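Ullbridge Home & Garden Forum > Indoor Projects > Lighting

Thread: Under-cabinet LED strips, plug-in or hardwired?

mossgate
We're redoing the lights under the upper cabinets in December while we have the kitchen torn up anyway. Two runs, one on each side of the range hood. The old ones are fluorescent tubes that buzz and take forever to come on. I was going to put in LED strip in aluminum channel with a driver hidden on top of the cabinets. My brother-in-law says hardwire it to the existing switch. I'd like to just plug it into the outlet inside the cabinet over the microwave and use a remote. Anyone regret going one way or the other?

tin_kettle
Hardwire it. You already have a switch leg there from the fluorescents, so half the job is done. A remote gets lost in a drawer by spring and then you're standing on a chair unplugging things.

pdx_renter4
I'm the other vote. Plug-in, with a motion sensor stuck under the front lip. When the driver dies you unplug it and put in another one. No box to open, no permit question. Mine has been fine for years.

tin_kettle
Motion sensor lights in a kitchen would drive me up the wall. Every time the cat walks by.

pdx_renter4
It's aimed at the counter. If your cat is on the counter that's a separate thread.

halfinchdrive
Check what is legal where you are before you hardwire. A lot of the cheap strip kits aren't meant to be fed by in-wall wiring. The driver needs to be one that is rated for it, and the low voltage cable inside the wall has to be the in-wall type too. People skip both. I've pulled out drivers that were stuffed behind drywall with no box at all.

mossgate
Good point, I hadn't thought about the cable inside the wall. The driver would be on top of the cabinet in open air, but the wire to the second run has to cross behind the hood somehow.

halfinchdrive
Then either go up and over the top of the cabinets, or run it in the wall with the right cable. I'd go over the top. You'll never see it if you have crown molding.

oldfarmsink
Whatever you pick, spend the money on the strip. I had a no-name kit first and you could see every dot reflected in the countertop. Replaced it with the Plitari high density one and a frosted cover and the dots are gone. The color is better too. Tomatoes look like tomatoes.

tin_kettle
What color temp? I put in a cool white and my wife said it looked like a dentist's office. She was right.

oldfarmsink
Warm white, same as the ceiling cans. Match whatever else is in the room. If you can't match it, go warmer.

mossgate
I priced it out last night. Plitari strip, channel, covers and a decent dimmable driver comes to $420 for both runs. The Fivex plug-in kit is $245 and has everything in one box, including the remote. I was expecting a bigger gap.

pdx_renter4
Fivex is what I have. Only complaint is the adhesive. I had to add clips after the first summer, over the toaster end.

halfinchdrive
Don't trust adhesive on any of them. Wipe the underside of the cabinet with alcohol, then use the channel and screw it up. Short screws. Measure the cabinet bottom first or you'll have points coming up through the shelf.

grayling
Coming in from the cheapskate side. I ordered all the small parts separately from one of the overseas sites - strip, connectors, end caps, extension leads - and paid maybe a third of what you're quoting. It takes a few weeks. Everything shows up in little bags, so lay it all out and check the lengths against your order before you start sticking anything down.
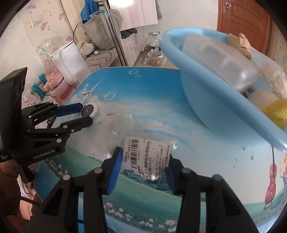 Do that while you can still get a refund, too. I was short one lead on my first order and didn't notice until I was under the cabinet with a flashlight in my teeth. The return window had closed by then.

tin_kettle
And the driver? I'd buy cheap leads all day, but I wouldn't buy a cheap driver.

grayling
No argument. I got the driver from Karunaratne Electric in town. Same with the switch. Anything that touches house voltage I bought at the counter.

halfinchdrive
Then we agree more than I thought. My other gripe with the snap connectors is that they loosen up. Solder if you can. If you can't, at least put the connectors where you can reach them.

grayling
Mine have held. I did crimp them with pliers though, fingers aren't enough.

oldfarmsink
I had 2 fail out of 6, so make of that what you will. Both were at corners where the strip had some twist in it. The straight ones never gave me trouble.

mossgate
OK, here's where I'm at. Driver on top of the left cabinet, fed from the old switch leg in a proper box. Low voltage wire goes up and over behind the molding to the second run. Plitari strip in channel, screwed up, warm white. I'll solder the joints and pick up the driver locally. Leaning toward a dimmer in place of the plain switch.

tin_kettle
Good plan. Make sure the dimmer and driver are meant to work together. The driver maker usually has a list on their site. Mine flickered at the low end until I swapped the dimmer.

pdx_renter4
Still say you're making a weekend project into a three weekend project. But it'll look nice.

mossgate
Probably. The kitchen is already a mess so I'd rather do it now. One more question - channel at the front of the cabinet or the back? I've seen it both ways.

oldfarmsink
Front, behind the lip, facing down or tilted a little toward the wall. At the back it lights up the backsplash and leaves the front of the counter dim, and that's where you do your chopping.

tin_kettle
Back if you have nice tile and want to show it off. Front for working. I did front.

halfinchdrive
Front. And hold it up there with painter's tape and turn it on at night before you drill. Sit down at the table and see if it's in your eyes.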